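Fri 20 July

Dye day at the Greltstead workshop, all for the Kereama wedding. The couple want dusty plum and sage, and I've got 60 napkins and 17 yards of ribbon to get through before they change their minds (again!).

Sage went fine. Plum is driving me nuts – the Zaltex powder keeps going brown on the cotton, same as it did back in May. I ran 4 swatches with less and less of it, and the third one is closest to the bridesmaid fabric. Going with that, plus a pinch more blue.

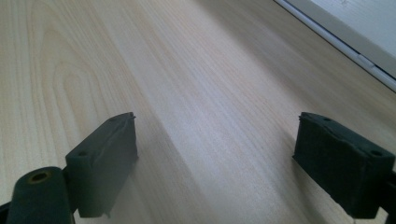 Blond wood tabletop, nice swirly grain on the left.

Ribbon is another story. The silk drinks up color way faster than the napkins do, so pull it early, and please don't leave it in the pot while you answer the phone like I did this morning. One length is now basically eggplant. I kept it for tying up the menus, it looks pretty good with the sage!

Still to do: iron 41 napkins, ask Zudura if the candles come in a grayer green, and find out if the cake people want ribbon too.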